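Welcome, and thank you for stopping by the Wornton Pantry Swap page! We get a lot of the same questions in our inbox (and we love every one of them), so we've gathered the answers here. Grab a cup of something and have a read.

## What is the swap, exactly?

It's a once-a-month evening where people bring food they bought and never got around to eating, and go home with something they will. Doors open at 6:30 at the Druliden Hall, and most folks stay to chat long after the tables are bare.

## Do I have to sign up?

Please do, if you can. The hall holds 58 people and we like everyone to have room for their elbows. If you forget, come anyway - we've rarely had to turn anyone away.

## How many things can I bring?

Up to 9 items per household. If you're clearing out a whole kitchen, write to us first and we'll happily set up an extra table.

## Can I bring something homemade?

Jams, pickles and baked goods are very welcome, as long as you put a label on them with what's inside and the month you made them. We can't take home-canned meat or fish, and that includes your grandmother's gulyás, however wonderful it is (bring us the recipe instead!).

## What about packages in another language?

Yes, and they're often the first to go! We only ask that the package is sealed and that you add a sticky note in English with the name of the food and any nuts, milk, eggs, wheat, soy, shellfish or sesame in it. If you can't read the label yourself, leave it on the "ask a neighbor" table, where someone can usually help. Small print in Chinese on clear, crinkly film can take a bit of tilting under the lamp.
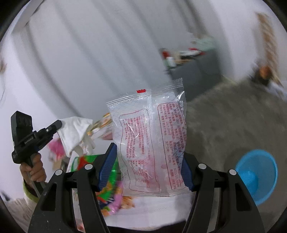

## Is there parking?

There's a small lot behind the hall, and the number 336 bus stops right across the street. Bikes can go in the side hallway.

## What happens to the leftovers?

Anything sealed and in date goes into the free cupboard by the front door, which is open every morning from 8:00 until noon.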